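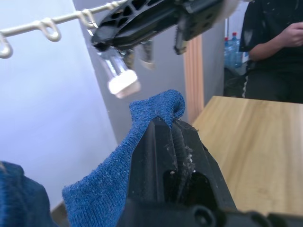
**Minutes of the laundry room meeting, Aasen House, 2/21/20**

Borghild Söderlund opened the meeting and thanked everyone for coming down in such dreary February weather, and for the cinnamon buns, which were gone before we got to the first item (the recipe will go up by the mailboxes, she promises!).

**1. Minutes of the last meeting.** Read and approved, with one spelling of Brikent put right.

**2. Small items.** We had a long and good-natured talk about socks. They go astray between the dryer and the basket, and many of us would like to see them hung up and not tumbled at all. It was agreed that socks should be laid flat on the table first, matched by color, and then clipped to the hanger in pairs. Borghild kindly offered to write this out in large letters.

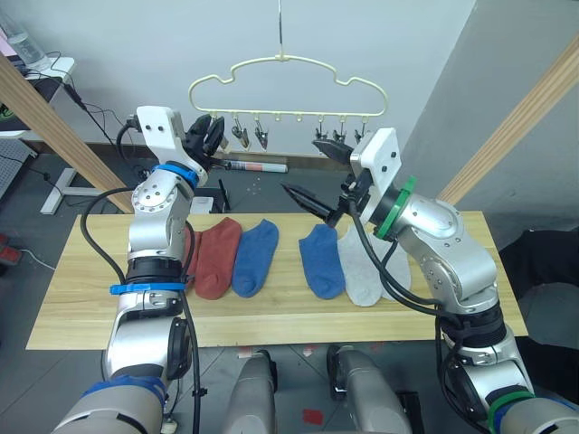 *Socks laid out on the table, with the clip hanger above.*

**3. Hangers.** The cream-colored hanger is well liked and stays. Two more will be ordered from Jidgate, to be paid for out of the soap money, which stands at 1,650 kronor. A wish for a bigger standing rack was heard with sympathy, but the one in the Atameo catalog costs almost 3,000 and will have to wait until we know what the new dryer belt comes to.
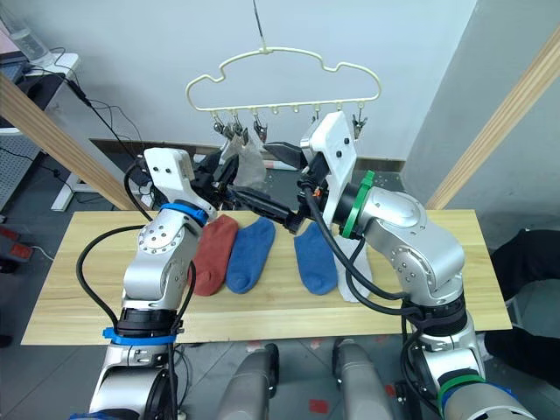

Page 2

**4. Finishing up.** Please take your things down when they are dry, and put the clips back on the hanger if you have taken any off. Anything left over goes in the box by the door, where it will be kept for 60 days and then given away. Several people spoke warmly for a longer time, and we may come back to it.

**5. Other business.** The window sticks again. Borghild will bring her plane and a bit of candle wax.

Minutes taken by B. Söderlund. Coffee followed.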